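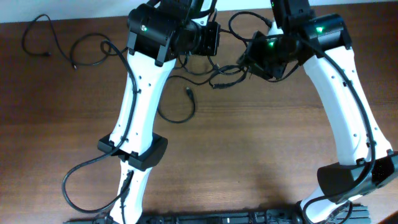 Les deux bras du poste de collecte, dans l'atelier Nutex de Flallardale.

Nutex ouvre à Flallardale un atelier consacré à l'apprentissage des gestes

Flallardale, février – C'est avec un vrai plaisir, et un peu de fierté aussi, que Nutex annonce l'ouverture de son atelier de collecte, où des opérateurs guident des bras robotisés à travers des gestes de tous les jours afin de constituer les exemples dont le système d'apprentissage Lomer a besoin pour progresser. Depuis le démarrage, l'équipe a enregistré 1375 démonstrations, et elle compte arriver à 2000 avant l'été.

« On nous demande souvent pourquoi nous ne programmons pas les mouvements une fois pour toutes, raconte Felicidad Enriquez, responsable du projet. Mais il y a mille façons de plier un torchon, et nous tenons à ce que Lomer en voie beaucoup, y compris les maladroites ! »
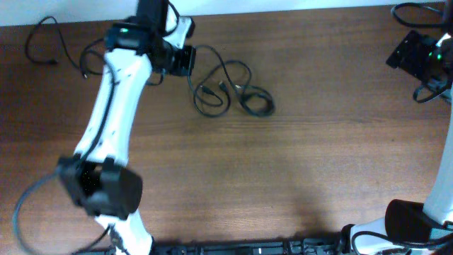

Chaque séance dure 30 minutes, après quoi l'opérateur relit ses essais, écarte ceux qui ne conviennent pas et note en quelques mots ce qui a été tenté. Ce travail patient doit beaucoup à Marites Magbanua, qui forme les nouveaux venus et a rédigé le guide remis à chacun le premier matin – un document que toute la maison consulte désormais.

Un premier lot de 300 démonstrations sera confié à l'école technique Manalo, dont les élèves pourront entraîner leurs propres modèles et nous faire part de leurs remarques, que nous attendons avec beaucoup de curiosité. L'atelier recevra par ailleurs les enseignants de la région qui souhaitent découvrir le poste et s'essayer au guidage, sur simple demande.

Contact presse : Nutex, service communication, Flallardale | © Nutex, tous droits réservés | Haut de page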